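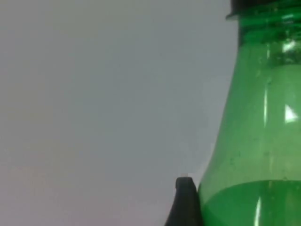 第14号 3ページ

設備の買いもの係、一緒にやってくれる人を募集します(パート・副業可)

こんにちは、Ravixで設備の購入計画を担当している者です。肩書きは一応「設備計画」なんですが、やっていることの半分は見積書とのにらめっこ、残り半分は「それ、本当に今年買うんですか?」と社内に聞いて回ることです。この夏からもう一人仲間を増やせることになったので、社内報の場所を借りて求人を出します(社外の方にも回していただいて大丈夫です!)。

うちは飲料や日用品の小分け、詰め合わせの現場に、小さめのロボットアームを入れるお手伝いをしている会社です。大きな工場の立派なラインではなくて、机ひとつ分の場所でボトルをトレーに移すとか、箱の向きをそろえるとか、そういう地味な作業が中心です。地味なんですけど、買うものは意外と多いんですよ。アーム本体、グリッパー、指先の替え、カメラ、ケーブル、机、トレー、照明。本体の値段だけで予算を組んでしまうと、あとで必ず泣きます。私は最初の年に泣きました。

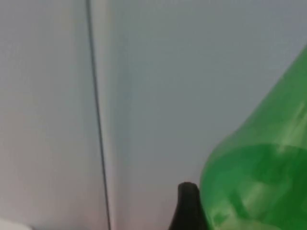

それで、お願いしたい仕事の話です。まずは見積もりの取り寄せと比較。今おつきあいがあるのはGunicoとEsico、それに輸入部品を扱うJuhászの3社で、書式も送料の考え方も見事にばらばらです。これを一枚の表にそろえるところから始めてもらいます。Esicoの見積もりは消耗品が別紙になっていて、毎回そこを見落としそうになるので、細かいところに目が行く人だととても助かります。

次に、試験作業の立ち会い。週に一度くらい、実際に動かしているところを見て、何が足りないか、何は買わなくていいかをメモしてもらいます。専門的な評価は技術の人がやるので、数式は要りません。「この指だと細いボトルはつかみにくそう」とか「ここにもう一台カメラがほしいと言っているけど、今のを動かせば済むのでは」とか、そういう素朴な感想が予算表ではすごく効くんです。 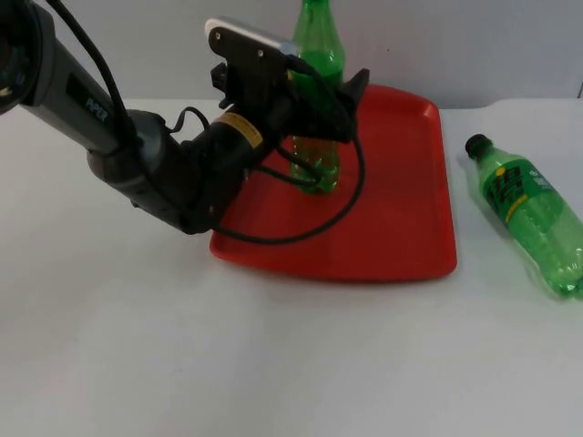

予算の立て方は、私のやり方を押しつけるつもりはないのですが、大まかに「本体」「消耗品」「まわりのもの」の三つに分けています。いちばん忘れられるのが三つめです。たとえばケーブル。手首の上を回って赤いトレーの上まで大きく垂れているような取り回しだと、私はすぐに固定具と保護チューブの行を予算表に足します。単価は小さいのに、あとから追加で頼むと送料と手間のほうが高くつくんですよね。トレーも同じで、縁の低いものと高いものを両方試したいと言われる前提で、最初から予備を見ておきます。ボトルの横倒しも試験に入れるかどうかで、必要な指先の種類が変わってきますし。このへんの「先回りの一行」を一緒に考えてくれる人がほしい、というのが今回の募集の本音です。

三つめの仕事は、買ったあとの台帳づくり。今の台帳には628件の品目が載っていて、正直なところ、私しか読めない略語がかなり混ざっています(すみません)。「G指黒小」が何のことかわかるのは世界で私だけだと思います。1,000件を超える前に、誰が見ても探せる形に直したいんです。名前の付け方から決め直してもらって全然かまいません。 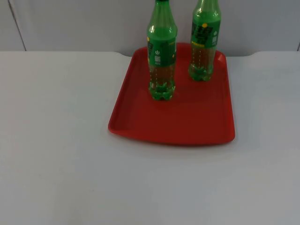
来年度は対象の品目を増やす計画があって、炭酸飲料のボトルのほかに、詰め替えパウチと紙パックも候補に入っています。容器が変われば指先も変わり、置き台も変わり、予算も変わります。なので8月のうちに「何をどの順番で買うか」の下書きを作ってしまいたい。入ってすぐの大きな仕事はたぶんこれになります。いきなり一人で任せることはしませんのでご安心を。最初の30日間は、私の隣で見積もりの読み方から一緒にやります。

こんな人に来てほしいです。

・表計算ソフトが苦にならない人(関数は合計と検索ができれば十分です)
・業者さんに「これ、送料込みですか?」と遠慮なく聞ける人
・カタログを眺めるのがちょっと好きな人
・わからないことを、わからないと言ってくれる人

ロボットの経験は問いません。私も前の仕事は文房具の仕入れでした。英語のカタログを読む場面はたまにありますが、辞書を引きながらで間に合います。重いものを運ぶ作業はありません。

勤務は週14時間ほどから相談できます。見積もりの整理は在宅でもできますが、試験の立ち会いの日だけは作業場に来てください。時給と交通費は経験に合わせて面談でお話しします。お茶とお菓子は出ます。お菓子の予算だけは、私が絶対に削らせません!

応募方法
簡単な自己紹介と、「最近買ってよかったもの、または買わなければよかったもの」を一つ、理由つきで書いて、Ravix設備計画係あてにメールでお送りください。高いものでなくていいです。台所のスポンジの話でも大歓迎です。履歴書は面談のときで間に合います。

締め切りは特に設けていませんが、決まり次第終わりにします。見学だけしてみたい、という方も気軽に連絡をください。

2020年5月24日
Ravix 設備計画係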